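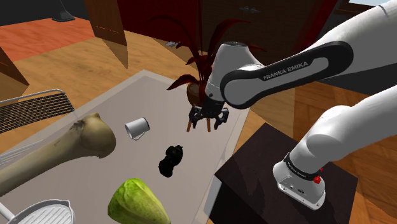
Taltberg (the whole game, not just the demo) - is it worth going back to?

Started by soreloser_tyra, 9/20/26

soreloser_tyra
So I finally dug my old copy of Taltberg out of my parents' attic and I've been playing it every night after work. I forgot how much I loved this thing! You wash up in a fishing town with no money and no memory, and the game just lets you wander. I spent my whole first evening in the bakery and the ferry office talking to people. The guy at the ferry office has a different complaint depending on the weather. Who wrote all that?? Anyway I'm at the part where you get the key to the lighthouse and I can't remember if I'm supposed to go up right away or do the choir stuff first. No big spoilers please, I only half remember the ending.

valter_b
Choir first. If you go up the lighthouse before you've sung with them, the pastor never talks to you again and you lose his whole story.

Ancombe Kid
That's not right, valter. He stops talking to you if you go up at night. I went up in the daytime before the choir and he was still in the church afterward, same as always. I've played it through 6 times and only lost him once.

valter_b
Maybe we have different versions? Mine is the first pressing, the one with the bug where the dog gets stuck in the well.

Ancombe Kid
Could be. Mine's the later one. The dog is fine in mine.

solveigstrand
I'm going to be the grump here. I bought this back when everybody was raving about it and I gave it 20 hours. It's pretty and the music is lovely, but the walking! Every errand is on the other side of the harbor. You carry a letter up the hill, the lady isn't home, you carry it back down. I kept waiting for the game to start. Trindade did the same kind of small town a year later and it let you ride a bike.

soreloser_tyra
Ha, okay, the letter one is bad, I'll give you that. But I like the walking! I put my headphones on and listen to the waves. Trindade never did it for me, I thought the people in it were kind of cardboard. Everyone says the same two lines.

ivar.n
Trindade has way better puzzles though. The greenhouse one kept me busy a whole weekend in March and I'd still put it over anything in Taltberg. The fishing contest in Taltberg is just mashing one button until your thumb hurts.

Ancombe Kid
You don't mash it, you hold it and let go when the line dips. No wonder people hate the contest.

ivar.n
wait seriously

ivar.n
ok I just tried it. I owe this game an apology. Got the big pike on my second go

valter_b
While we're here, has anyone ever found what the 300 coins at the junk shop are for? He has that locked chest and he says "come back when you're rich." I came back with 1000 and he said it again.

solveigstrand
See, this is the kind of thing I mean.

soreloser_tyra
I think you need to sell him the accordion first? My brother did it when we were kids but he won't pick up his phone. Doing the choir tonight, in the daytime, to be safe. I'll check the chest after and post what I get.

Ancombe Kid
Save before you sell the accordion. You need it for the wedding.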